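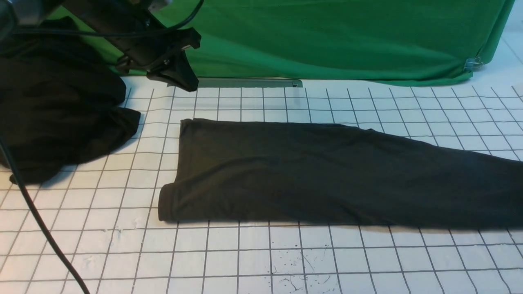
Tips for a school robot club that folds laundry

By Elsa Kettunen
Updated Aug 22, 2022

I have looked after the folding group at the Gindinby after-school robot club for long enough to have a drawer full of odd socks and quite a few opinions, and as parents from other schools keep writing to ask how we manage it, I thought I would put the household side of things down in one place. The programming you can get from far cleverer people than me. What I know about is cloth, tables, tape and how to keep a dozen children cheerful while an arm tries the same fold over and over again.

Start with the right clothes

Raid the ragbag before you buy anything. Old T-shirts that have been through the wash many times are lovely to work with, as all the stiffness has gone out of them and they drop nicely from the fingers. New ones straight from the packet tend to spring back, and the children get disheartened. Cut out any scratchy labels and snip off loose threads while you are at it.

Keep to one weight of cloth for the first few weeks. We once mixed thin vests in with heavy sweatshirts and couldn't tell whether a bad fold came from the program or the jumper! Dark, plain clothes are worth including, but bring them in a little later, when the group has had some success with lighter ones. Black on black is hard for a camera to make sense of, for much the same reason that it's hard to find the armholes when you are dressing in the dark. A bit more light from the side helps to bring out the creases.

Wash everything together, without fabric softener, and go over it with a lint roller before each session. Dark cotton picks up fluff from everywhere, and so will your table.

The table and the mat

A white surface with a printed grid is the best thing we ever put our money into. The children can say "two squares over" and everyone knows what they mean, and it gives them something to line a hem up against when they are folding by hand. You can draw your own on the back of a roll of lining paper - use a long ruler and a decent marker, and let it dry overnight before any pale clothes go near it.

Mats do get grubby. For everyday marks I use a soft cloth wrung out in warm water with one drop of washing-up liquid, then a second cloth with plain water, then a dry one. Don't scrub at the lines. Scuffs that won't shift are best left alone, and ours has plenty that I have made my peace with. Crumbs and bits of thread come up nicely with a dry pastry brush, which should then live with the club and never go back to the kitchen (I learnt that one at Christmas).

Hanging a backdrop

Plain green cloth behind the table keeps coats, posters and curious faces out of the camera's way. An old sheet dyed in the machine will do perfectly well. Clip it along the edge with metal clips, and give it a quick steam if it bothers you, though a few soft folds have never done our results any harm.

Cables, fingers and sleeves

Before anything is switched on, have one child trace every cable with a finger from the plug to the far end and say out loud where it goes. It sounds fussy, but they rather enjoy it. Leave enough slack for the arm to make its full reach, and tape down whatever runs along the floor. Long hair is tied back, sleeves are rolled up, and hands stay off the mat while the arm is moving.

Fold it yourselves first

My favourite part of the term, this. Give every child a shirt and ask them to fold it into a long flat rectangle using only a finger and thumb of each hand. They find out very quickly how often they were smoothing with a palm or tucking with an elbow, and the list of steps they write afterwards is so much better for it. We then try it one-handed, and there is a good deal of laughing.

Write down each attempt in a notebook, with the garment, the starting heap and what went wrong. Roughly 78 goes will fill an ordinary exercise book if the handwriting is large. Ours had got through 2,365 attempts when we last added them up, so do buy the multipack.

Getting hold of the cloth

Most of our failures come at the very first pinch. If the fingers close on too much fabric, the whole shirt comes along with them, and if they close on too little it slides away. Ask the children to aim for an edge or a rounded fold, and to bring the fingers in low with a nice wide gap between them. Slow the last little bit of the approach right down, too.
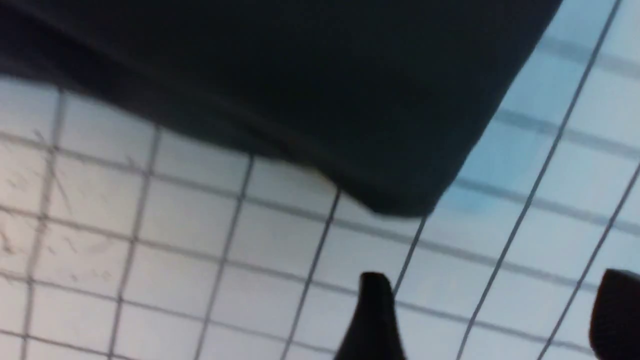
Kļaviņa wrote to say that her group had more luck after rubbing the fingertips with a barely damp cloth between turns, and that thin jersey still gave them trouble whatever they did. She also asked whether we start each go from a fresh heap. We do - pick the shirt up by the middle, give it one shake and let it fall wherever it likes.

Packing away

Keep the folding clothes in a lidded box marked CLUB in big letters, or some kind soul will take them to the charity shop. Roll the mat with the printed side outwards so that it lies flat next time, drop the clips into a jam jar, and put the notebook on top where the next person will find it. Our next open afternoon is in November, and spare T-shirts in any size are very welcome at the door.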